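Workshop tips: keeping a small two-arm table cell in order
May 2024
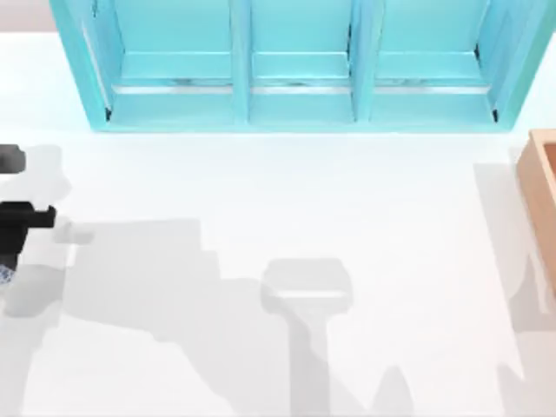

Gallardo

I look after a small cell with two arms and one turquoise shelf unit with three compartments. I keep a model of it on the computer and try each change there first. These are my habits. Maybe they are useful for your shed or garage too.

Start with an empty shelf and nothing in the grippers. If you teach the positions while parts are still lying in the compartments, you will teach around the parts, and later you must do it again.

Park the arms low and well in front of the shelf before you reach in with a cloth. I switch off at the wall also.

For the white top, use warm water with a little dish soap. Methylated spirits made mine go a dull grey colour near the shelf, so please try first in a corner.

Look at the shadows. An overhead camera can take a dark shadow for an object. I moved my lamp 400 mm to the side and the false picks stopped.

The box for finished parts stays at the right. Mark its corners on the table with masking tape, as a box gets bumped a few millimetres every day and you do not notice.

Wipe the finger pads each 704 cycles. It is a strange number, but it is what fits in one shift of mine. Change them when the edge feels round under your thumbnail. My Pusora pads lasted more than 986 cycles before the first change.

Tighten the wrist screws crosswise, a quarter turn each. Do not use the long handle of the Allen key.

Comments

Plunura: Is the masking tape leaving glue on your table? Mine did after the summer.

Gallardo: Yes, a little. Eucalyptus oil takes it off.

Zirnulmont: Moved my lamp as well, much better. Will do the screws in June.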